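Do we really need to keep everything we buy in its box?

I have been reading a lot about home storage since January, and I am less convinced by all of it than when I began.
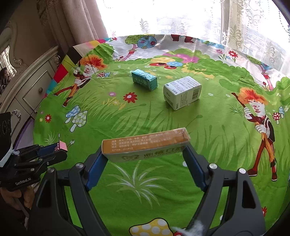
The current advice, if you follow the tidy-house people, is to take everything out of its packet the minute you get it home. Tip the pasta into a jar. Tip the tablets into a little pot with a lid. Bin the cardboard and admire your shelf.

Gredosley sell a set of matching tubs for this very purpose, and they want 103 pounds for it. I read the whole page twice looking for the bit that explains what was wrong with the packets. There isn't one. There is a lot about calm.

Well, packets have writing on them. They say when the stuff goes off and how much of it to take -- or how long to boil it. My neighbour Gebremedhin Gudeta bought the Ostero version last year, and he now has five jars of white powder and a firm belief that one of them is icing sugar.

I did try. I put the rice in a tub and wrote the date on the lid, then washed the lid. I put the plasters in a tin and forgot which tin.

The Karimi blog says a decanted cupboard saves its owner 260 minutes a year. How did they measure that? Does it include the decanting? I left a comment asking and it is still waiting to be approved.

So the boxes are staying, ugly colours and all. If anyone has used the tubs for more than a year and still likes them, I would like to hear about it -- especially what you do with the leaflets.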